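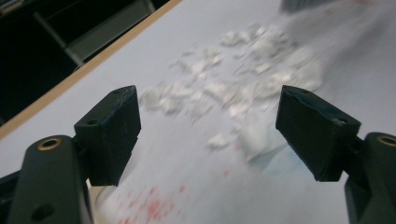

Figure 3. View between the fingers of the hand-held gripper over a white tabletop with scattered white fragments. Threaded inserts are visible on both finger arms.

4.2 Finger construction and pad wear

The hand-held gripper used in this work was built in the shared workshop at Wulthorpe, with the tools ordinarily open to its members. The frame, the finger arms and the trigger linkage were designed by the second author (Kabbaj) and revised after the first month of use. The design files carry the project name Runa, and we use that name below for the complete hand-held unit, including its camera.

Each finger consists of a curved arm and a separate rectangular fingertip pad (Figure 3). The two parts were kept separate so that a pad could be replaced without disturbing the alignment of the arm. Brass threaded inserts are set into the plastic of the arms. An earlier version used screws driven directly into the plastic, and the threads failed after a small number of pad changes. The inserts were pressed in with a soldering iron held in a drill stand, which kept them square to the surface. Inserts placed by hand were often tilted, and a tilted insert gave a visible twist at the tip of the finger.

The pads in Figure 3 show surface wear. The upper edges are chipped and uneven, and there are faint scratches on the inner face of the left pad. We did not treat wear of this kind as grounds for replacement. A pad was replaced only if it rocked on its arm when pressed by hand, or if the inner faces no longer met along their full width when the trigger was closed. Two pads were replaced under this rule during the period reported. Edge chipping had no measurable effect on grasps of objects thicker than the chipped region. It did affect the pick-up of thin flakes lying flat on a hard surface, where the grasp depends on the last part of the edge to reach the table.

4.3 Loose fragments as a task class

Brittle and crumbled material was included at the suggestion of Wouters, who had found in earlier work at El Ouafi that policies trained on whole objects tended to close on the centre of a pile and lift very little. The fragments vary in size from chunks with angular edges down to granules and dust. The operator was asked to select one piece, approach it with the fingers open, close, lift, and release it into a tray. No instruction was given on which piece to select. Operators were free to push fragments apart with one finger before grasping.

We recorded 379 demonstrations of this task. Of these, 274 were kept after review. A demonstration was rejected if the selected piece broke during closing, if the operator's free hand entered the work area, or if tracking of the unit was lost for longer than the limit given in Section 3. Review was carried out by Tazi and Wunderlich independently, and disagreements were settled by watching the recording again together. Tracking loss was the most frequent cause of rejection, and breakage the second.

Two properties of the recordings affect training. First, the fingertips are close to the camera and remain sharp, while material further along the table is blurred. Small granules at a distance cannot be separated from one another, so the choice of piece is often made before it can be resolved in the image. We therefore did not use the early part of the approach to supervise the grasp point. Second, white fragments on a white table offer low contrast. The background was left unchanged for this task, as a darker mat would have made segmentation easier than we expect it to be in an ordinary workshop. Marks and stains on the table surface were also retained and were not masked.

4.4 Calibration between sessions

The opening of the fingers was calibrated at the start of each session with a stepped gauge block cut on the workshop mill. The procedure takes 300 seconds if no adjustment is required. Drift between sessions was small except after a pad change, when the zero position had to be set again. The calibration fixture was redrawn by Lengyel in May to accept both the original and the shortened arms, and the later version was used for all the recordings described in this section.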